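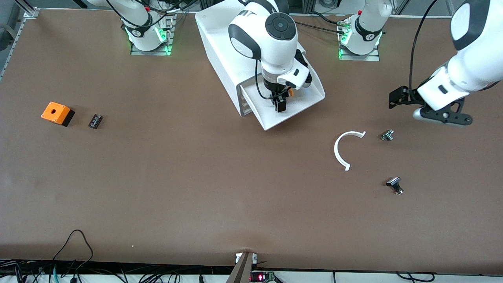 A small white drawer unit on a brown tabletop, drawer out.

The desktop drawer unit is a poor piece of storage, and offices keep buying it. My objection is to the drawer, and specifically to the space it needs before it can be used at all.

A closed unit occupies its own footprint. An open one occupies that plus the travel of the drawer, plus clearance for whatever is reaching in. Set diagonally, it also spoils the ground on either side, as nothing square sits well against it. Retailers quote the first figure only.

Ferhat Gökçe, who fits out workrooms in Korkham, disagrees. He argues that a drawer keeps dust off small parts and that an open tray invites clutter. The first point I accept. The second depends on the user. At our Furkbridge office we replaced two drawer units with two shallow trays, and the trays were tidier at the end of July because their contents could be seen without opening anything. A drawer hides its bottom layer. I have emptied one holding up to 100 paper clips and a single dead battery.

There is also weight. A light unit slides when the drawer sticks, so the other hand has to hold it still. A task that should need one hand then needs both.

If a drawer is unavoidable, fix it under the table. The surface is for work in progress, and storage that must be opened across it competes with the work.

Contact the Lasness desk | © Charbonneau 2025 | Back to top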